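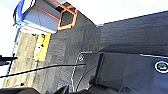 Stemell storage bins come in one shape and four sizes. Ordered by the piece or by the case, stackable, ships flat from Brirkwood. The one most people buy is the small, in white, and the trim color is up to you: blue strip down the side, orange line along the top edge, or both together if you want to tell two departments apart. Pick your colors at checkout. If you leave the box blank you get plain white, and we can't add trim afterwards.

Stock update May 16, 2020: small and medium in stock. Large is back in July. Extra large, made to order only, see further down.

What it's for

Hardware, craft supplies, cable ends, seed packets, spare parts, kids' markers. Anything that ends up in a coffee can. Front opening so you can reach in while the bins are stacked, no lifting the top three off to get at the bottom one. Our first bins had a lid and people kept losing the lids, so no lid now.

Sizes

Small. Fits a hand, fits a standard tea box. Good for screws, pens, sewing stuff.
Medium. Twice as deep as the small, same width, so they stack on each other.
Large. Same depth as the medium, double width. Takes two smalls or two mediums on top.
Extra large. Made to order in runs of 200, so this is really for shops and schools. Email before you order, please.

Smalls and mediums can be mixed in a stack any way you like. Do not put a large on top of a single small, it tips.

Whats in the package

One bin, folded
Two corner clips (one spare)
One label card, blank
Fold sheet

A case of smalls has one fold sheet for the whole case, not one per bin. Need more, print it from the downloads page.

Putting it together

Fold sides up. Fold back up. Tuck the bottom tab under the front lip until it clicks. Clip goes on the rear left corner. Takes a minute, the first one maybe longer. If the tab won't click you've got the back panel turned around, open it up and flip it.

Fold it on a table and not on carpet. Cold bins are stiff. If the carton's been sitting in a truck or a garage over winter bring it indoors overnight first or the creases can whiten. Doesn't hurt anything but it looks bad.

Cleaning

Damp cloth, dish soap. No dishwasher, no solvent, no bleach. Trim is printed on and will come off if you scrub at it with a rough pad. Dry it before you stack it.

Label cards

One blank card per bin. Pencil or ballpoint, gel pens smear. Extra cards are sold in packs of 200, white or yellow. Lots of people just use masking tape and a marker, works fine, peel it off slowly.

Wall rail

The Gilemon rail is sold separately. Screws to a stud wall, holds smalls and mediums by the back edge. Comes in short and long. Short holds four smalls, long holds eight. Screws are in the bag, wall anchors are not, get the ones that suit your wall. Don't hang larges on it. We get asked this every week and the answer is still no.

If you have the old Gilemon rail with the round hooks, the current bins do NOT fit it. You need the adapter strip. Two per rail, sold as a pair.

Shelf use

Any flat shelf deeper than the bin. On wire shelving put down a liner, otherwise the front lip catches between the wires when you pull the bin out. Felt pads if you're setting them on painted wood.

Custom print

Logo or numbers on the front face, one color. Minimum 200 pieces, any mix of small and medium. Send artwork as a PDF, black only, we match the color on our end. Phone photos of a business card are not artwork. Serpil Yaman handles all the print orders, put PRINT in the subject line and it goes straight to her. Allow two extra weeks.

Serpil will send a proof. Check the spelling on it. Once you say ok it goes to press and we don't reprint for free.

Case pricing

Price breaks at one case, five cases and pallet. A pallet is 1000 smalls, we don't split pallets. Mixed cases are possible for mediums and smalls, ask. Schools and libraries get the five case price on any order, use your school email adress when you set up the account.

Shipping

Single orders go out next working day. Cases take 2 days to pack. Pallets go by freight, curbside only, so have somebody there to meet the truck. Lift gate is extra, tick the box. Pickup at Brirkwood is free, come to the side door and bring the order number.

Returns

Unfolded bins, thirty days, you pay the postage. Folded bins we can't take back unless something's wrong with them. Cracked tab, missing clip, wrong trim: send one photo and the order number, we send a new one, keep the old one or recycle it. Printed bins not returnable.

Spare parts

Corner clips, bag of ten
Adapter strip, pair
Felt pads, sheet
Label cards, white or yellow

Front lips aren't sold seperately, they're part of the bottom panel.

Goes with

Erdem drawer dividers, small and medium. Slide into the bin from the front, no tools. Makes two or three compartments depending which set. The tall Erdem divider is for the large only and is out until the larges are back.
Gilemon rail, short or long
Gilemon adapter strip
Shelf liner, by the roll

Questions about an order already placed, reply to your confirmation email. Please don't start a new one, they get mixed up.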